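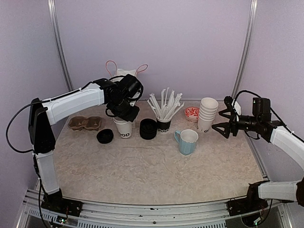
Ramia (planificateur)

Ramia est un logiciel de planification et de coordination de mouvements destiné aux cellules robotisées à deux bras montés sur un même bâti. Il est développé par la société Clarano à partir d'un prototype écrit par Irina Ilie, et distribué sous la forme d'une bibliothèque C++ accompagnée d'une interface Python. Son domaine d'application principal est la manipulation de petits objets sur table : gobelets, couvercles, bols, contenants empilables.

Principe

Le logiciel traite les deux bras comme un système articulé unique lors de la vérification des collisions, mais comme deux systèmes distincts lors de la génération des trajectoires. Chaque bras reçoit une file de primitives (approche, saisie, levée, transfert, dépose, retrait). Un ordonnanceur central attribue à chaque primitive un volume réservé, calculé par balayage de la géométrie du bras et de l'objet tenu. Deux primitives dont les volumes réservés se coupent ne peuvent pas être exécutées simultanément ; la seconde est retardée ou replanifiée.

La zone centrale de la table, accessible aux deux bras, est découpée en 48 cellules. Une cellule verrouillée par un bras reste interdite à l'autre jusqu'à la fin du retrait. Ce mécanisme, nommé « jeton Moldovan » dans la documentation, est volontairement conservateur : il allonge le temps de cycle mais évite les interblocages lors des transferts d'un bras à l'autre.

Perception

Le module de perception fournit au planificateur une liste d'objets avec pose estimée, boîte englobante et classe. Les objets sont répartis en trois familles :

Objets isolés - mug, bol, gobelet seul. La pose est estimée par recalage d'un modèle paramétrique.
Piles - gobelets emboîtés, couvercles superposés. Le logiciel estime l'axe et la hauteur de la pile, puis déduit la position du bord supérieur. La séparation d'un seul élément relève d'une primitive spécifique.
Objets déformables ou irréguliers - sacs, faisceaux de pailles emballées. Ils sont représentés par une enveloppe convexe dilatée et traités par défaut comme des obstacles.

Les anses font l'objet d'un traitement particulier. Celle d'un mug est ajoutée au modèle comme un solide distinct, avec son orientation propre, tandis que les poignées souples d'un sac sont absorbées dans l'enveloppe de celui-ci.

Commande

La boucle de commande interpole les trajectoires articulaires par splines de degré 3. Lors d'une approche verticale au-dessus d'un gobelet, la vitesse de la pince est réduite dès l'entrée dans le volume réservé à la saisie. Les gobelets en papier imposent une limite de serrage basse, réglée par classe d'objet. Les câbles externes ne sont pas modélisés dynamiquement ; ils sont couverts par des marges ajoutées au coude et au poignet.

Versions

La version 2, due pour l'essentiel à Yutong Tan, a remplacé l'échantillonnage aléatoire initial par une optimisation locale initialisée à partir d'une bibliothèque de 16 trajectoires types. Elle a aussi introduit le format de journal Sullmont, qui enregistre sur une même base de temps les états articulaires, les verrous de cellules et les décisions de l'ordonnanceur.

Limites

Le planificateur suppose une table plane et fixe. Les objets translucides sont mal détectés et doivent être déclarés manuellement. Le contact simultané des deux pinces avec un même objet n'est pris en charge que pour les solides rigides.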